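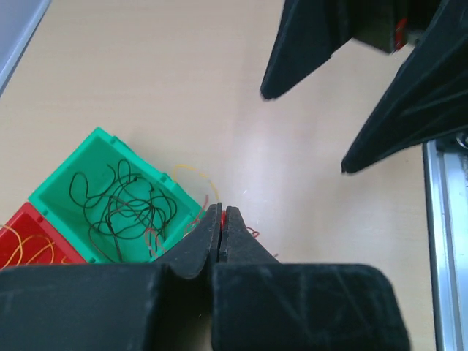 Zelle Kilstead, August, Notizen ab 7:40

Linker Greifer schließt wieder sauber. Gestern blieb zwischen den Spitzen ein Spalt, in dem die dünnen Schnüre durchrutschten. Offset war nach dem Tausch der Finger nicht neu gesetzt worden. Jetzt Nullpunkt bei geschlossenen Fingern eingelernt, Encoder zeigt 979. Wert steht auch im Ordner Pai unter »Greifer links«.

Rechts nur geprüft, nichts verstellt. Öffnet voll, kein Ruckeln beim Zufahren.

Kabel: Die lila Leitungen laufen vom Greifer im großen Bogen zurück, am Ellbogen vorbei und unter der Schiene durch. Bogen nicht kürzer binden! Beim letzten Umbau war er zu knapp, und bei gestrecktem Arm hat es am Stecker gezogen. Kabelbinder handfest, Überstand abschneiden. 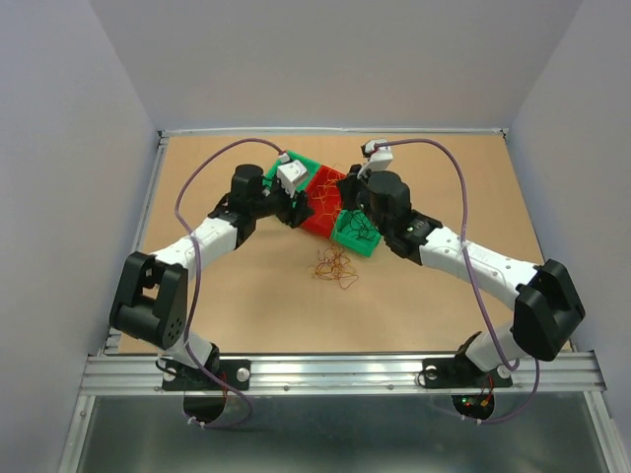 Schrauben an beiden Grundplatten nachgezogen, links ging eine noch ein kleines Stück. Danach Referenzfahrt, beide Arme in Ordnung. Wenn die Platte gelöst war, immer Referenzfahrt, auch wenn sie scheinbar gleich sitzt.

Schalen: Die grünen und die rote stehen lose auf der Platte und wandern beim Greifen. Probeweise dicht aneinandergeschoben, damit hält es besser — ganz weg ist es nicht. Doppelseitiges Band will ich nicht, das geht von der Platte so schlecht ab. Aus Lendenport sollen Haltewinkel kommen, bis dahin vor jedem Lauf Lage kontrollieren.

Schnurreste zwischen den Fingern mit der Pinzette holen, keine Druckluft. Sonst landet das Zeug im Gelenk.

Wartung: Fingerspitzen alle 1.000 Griffe ansehen, nach 2.000 wechseln. Im Schrank liegen noch 3 Paar, bei Skakosum nachbestellen.

Offen: Skript schreibt den Offset beim Neustart nicht zurück. Bis das behoben ist, Wert nach dem Einschalten von Hand eintragen.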